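Minutes, Venter School Governance Council
Meeting date: 12/05/2022
Chair: Bheki Pretorius
Recorder: Thulani Chauke
Quorum present. Two parent members sent regrets.

**1. Minutes of previous meeting**

Approved with one correction. Under transportation, "Plurero campus" should read "Pavach campus."

**2. Attendance boundary for Pavach and Plurero**

The chair reviewed the district's draft map. It moves the blocks east of the rail line from Pavach to Plurero beginning next school year. The change affects 56 students, most of them in the lower grades. Current enrollment at Plurero is 305 and the building can take the additional students without portable classrooms.

Parent members asked whether siblings could stay together. The draft allows a student already enrolled at Pavach to finish there, but says nothing about a younger brother or sister entering kindergarten. The chair said this was raised with the district in writing and there has been no answer yet.

A teacher member asked that the district hold its hearing in the evening. The one on the calendar is set for 2:30 p.m., when most staff and many parents can't attend.

Motion: that the council ask the district to add sibling placement to the draft and move the hearing to 6:00 p.m. or later. Seconded. Carried, one abstention.
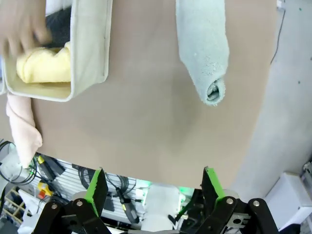 The chair will send the letter before winter break and copy both principals. If the hearing time isn't changed, members who can go in the afternoon will read the letter into the record.

**3. Family survey**

T. Chauke reported 81 responses, counting paper and online forms. The most common request was earlier notice of half days. Second was homework help after school, mainly in math. Several families wrote that the online form didn't work on a phone.

Discussion on whether to keep the survey open. Agreed to reopen it for one week in January with a shorter form. The Spanish version needs to be checked before it goes out again; the last two questions were left in English.

**4. Breromon tutoring contract**

The contract with Breromon ends in March. It now covers four afternoons a week. The principal would like to renew at the same level but doesn't have the spring reading scores. Members asked for attendance by grade and the cost per student. The principal will bring both. Tabled to the next meeting.

**5. Public comment**

One parent spoke about cars blocking the crosswalk at dismissal. The principal will ask for the cones to be put back.

One parent asked why the library closes at lunch. The aide's hours were cut in the fall. No action.

**Action items**

- Letter to district on boundary and hearing time: B. Pretorius
- Shorter survey form, phone test, Spanish check: T. Chauke
- Tutoring attendance and cost: principal
- Crosswalk cones: principal

Adjourned 7:50 p.m.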